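How to Pack a Hospital Bag for Your Second Baby

The second bag is smaller than the first. With my daughter I brought 59 separate items and used fewer than half. This is the order I followed with my son, and it took one evening.

1. Start at week 34

Put the bag somewhere you walk past every day. Mine sat by the front door from a Thursday on. A soft duffel fits under the hospital bed better than a hard suitcase. I used an old Brullel one.

2. Do the papers first

ID, insurance card, prenatal records, and the pre-registration form go in one zip folder. Write your doctor's after-hours number on the outside. Our midwife, Gonçalo Barreto, told us to add a list of current medicines with the doses, and the intake nurse did ask for it.

3. Pack for you

Two loose nightgowns that open in front, a robe, slippers with a grip sole, and one going-home outfit in the size you wore at six months. Add lip balm, hair ties, and a long charging cord. The hospital supplies pads and mesh underwear, so leave yours at home.

4. Pack for the baby

Three sleepers, two hats, a blanket, and the car seat, which stays in the car. Bring one newborn size and two in the next size up -- my son outgrew the small one in 12 days.

5. Make a bag for the older child

This is the part that is new. Whoever is watching your first will need pajamas, a comfort toy, snacks, and something quiet to do. Markers are fine if the sitter has a table that wipes clean. Write out the bedtime routine, including the time the light goes off.
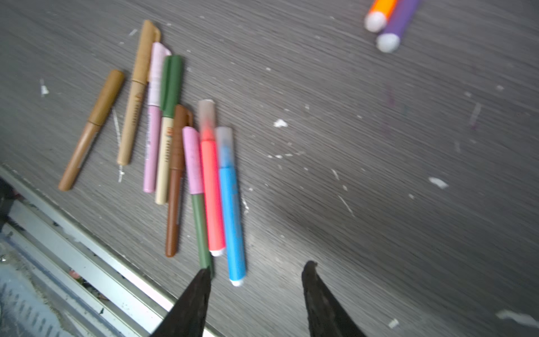
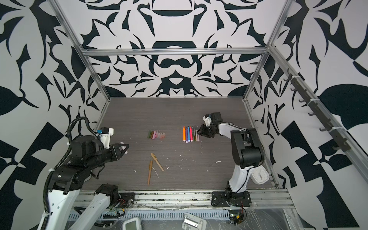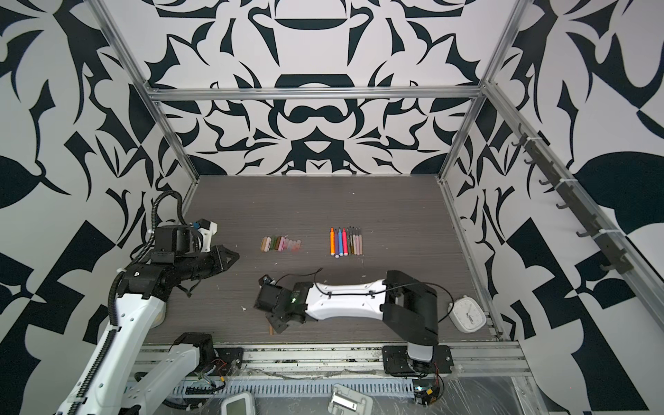
Art supplies on a gray wood-grain tabletop.

6. Set aside cash and food

I kept $320 in an envelope for parking, takeout, and the sitter. Granola bars and dried fruit keep well for weeks.

7. Check it once

At week 37, open the bag, swap anything out of season, and tape a note to the handle listing what goes in last: phone, glasses, toothbrush. Then tell your partner and the sitter where the bag is and who is taking the older child's.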